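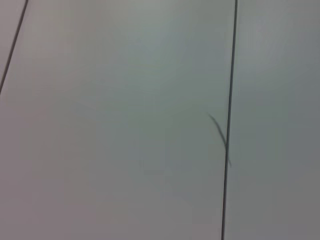
Page last changed 4 March 2019

How to get dull gray marks off a matte white tabletop
Home and Garden > Cleaning > Furniture
2931 views

plainoatmeal

We bought a white table secondhand in August from an office clearance in Sultormont. It is three sections that sit side by side, and the label underneath says Raju with a model number that has mostly rubbed off. The finish is matte. I don't know what the surface is made of. It isn't wood, and it isn't cold like stone or glass.

The problem is gray marks. They look like pencil, but they don't come off with an eraser. Most of them are where we slide plates and a cast iron pan around. There is also a yellowish patch near one end, maybe the size of a saucer, that was there when we got it.

What I have tried so far:
Dish soap and warm water, no change.
Baking soda paste left on for ten minutes, which helped a little on the lightest marks.
Glass cleaner, which left streaks that I then had to wash off.
A magic eraser on one corner. It took the marks off but now that corner shines when the light comes in low, and the rest doesn't.

The seams are a separate issue. Crumbs go down into them and I have been getting them out with a toothpick. My sister-in-law said to fill them with clear caulk but I would like to be able to take the table apart again when we move.

So I have two questions. Is there something that takes off the gray marks without making shiny spots, and is there a way to keep the seams clean that I can undo later? I have seen Cotico cream recommended in another thread but the bottle says for cooktops. 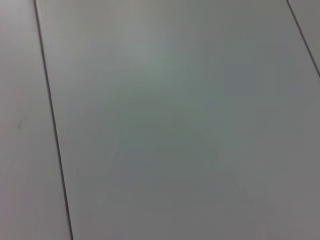

hallway_bench

Stop using the magic eraser, first of all. It is very fine sandpaper. On a glossy surface it makes dull spots and on a matte surface it makes shiny spots, and either way you can't wash that off.

Gray marks like that are usually metal left behind by whatever you dragged across. The finish on a matte top is a little rough, so it works like a file and picks up metal from pans and the unglazed rings on the bottom of plates. That is why soap does nothing. You need something mildly acidic or a very soft abrasive.

I would go in this order and quit as soon as something works:

Wipe the table with plain water and dry it.
Mix white vinegar and water half and half. Lay a damp cloth on the mark for a couple of minutes, then wipe. Rinse and dry. Don't do this if you find out the top is marble or anything with lime in it.
If the mark is still there, put a small amount of cooktop cream on a damp cotton cloth. Cotico is fine, and so is the store brand. Rub lightly with the flat of your fingers and don't press with one fingertip. Go a little past the edges of the mark so you don't get a hard outline.
Rinse twice. The cream dries white and you won't notice it on a white table until it's on your sleeve.

Try it on the underside edge or somewhere that is under a chair most of the time.
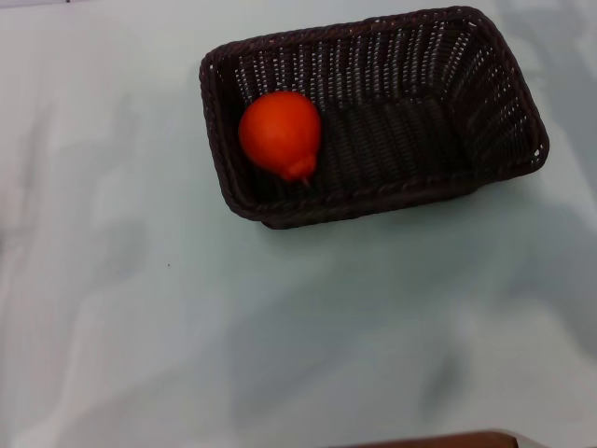

The yellow patch I would leave for last. If it is heat damage it is in the finish and won't come out. If it is old tape glue or cooking oil, rubbing alcohol on a cloth will start to take it off in under a minute, and you'll see yellow on the cloth. If the cloth stays clean, stop there.

For the seams, no caulk. It will hold, and then you will be cutting it out with a utility knife on moving day. Check underneath first for clamps or bolts between the sections. On office tables they are often loose. Ours had a gap you could fit a dime in, and it closed up after a few turns of a wrench. After that a vacuum with the brush end once a week takes care of the crumbs. A dry paintbrush works too – the cheap stiff kind.

And put felt on the bottom of anything heavy. Trivet under the iron pan.

rt9_garage

Just sand it. 600 grit wet, whole top, then wipe on a coat of Lirkance and let it dry. Did mine in an afternoon. Looks new.

hallway_bench

I would not sand it without knowing what it is. If the white is a thin layer you can go through it in one pass, and then you have a brown spot in the middle of a white table.

plainoatmeal

Update. The vinegar took off some of it and the cooktop cream got most of the rest. I did the two end sections and still have the middle one to do. There are a few deeper lines you can feel with a fingernail, and I am leaving those alone. No new shiny spots that I can see, but the corner I did with the eraser is the same as it was.

The yellow patch did not move with alcohol. Cloth stayed clean, so I stopped.

There were bolts underneath, four of them, and one was missing its nut. I haven't found the right size yet. The hardware store only had them in bags of 22.

rt9_garage

Buy the bag, you'll use them. Take one of the bolts with you so you can check the thread before you pay.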